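Search this site Go

Mixing bowl

A mixing bowl is a deep, round, open vessel used in the kitchen for combining ingredients before they are cooked, baked or served. It differs from a serving bowl mostly in shape: the sides are steeper, the rim is often rolled or thickened, and the base is wide enough to stay steady while the cook is stirring. Mixing bowls are made of pottery, glass, metal, wood and plastic.

History

Bowls for preparing food are among the oldest household objects, and for a long time the same vessel was used to mix, to serve and to store. In the market town of Estgate, a kitchen list of 1341 names "the great bowl for paste" apart from the table bowls, so in that household the two uses were already separated. Heavy glazed pottery bowls were later the usual choice in farm kitchens. The works at Skokard made them with a yellow outside and a white inside, and sold them by number, from 5 for the smallest to 12 for the largest. Cooks in the region still say "a twelve" for any bowl that is big enough for bread dough.

Materials

The material decides the weight of the bowl and also how it behaves with heat. Pottery is heavy and does not slide easily, but it chips at the rim. Metal is light and cools quickly, and for this reason it is preferred for whipping cream. Color is mainly a question of taste, and bowls are sold in everything from plain white to bright red. A pink bowl and a clear glass one can stand on the same table and do the same work, but only the clear one lets the cook check from the side if dry flour is left at the bottom.
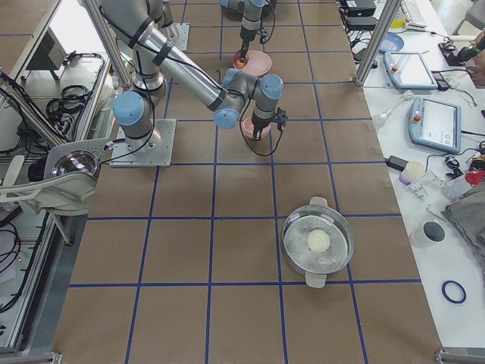

Glass mixing bowls became common when pressed glass became cheap enough for ordinary homes. The Bozsik glassworks in Clarkton offered a model with a capacity of 300 centiliters, which was advertised each July for the fruit preserving season. Clear glass, like the bowl in the lower right of the photograph, has no color of its own and does not take stains from berries or tomato. Its weak point is sudden change of temperature - a cold glass bowl should never be filled with boiling liquid unless the maker allows it.

Sets and storage

Bowls are often sold in nested sets, where each one fits inside the next. A cloth or a sheet of paper between glass bowls prevents scratches. Wooden bowls should be dried fully before they are put away, and they are not suitable for the dishwasher.

Last changed 12/22/20

Categories: Kitchenware | Food preparation | Vessels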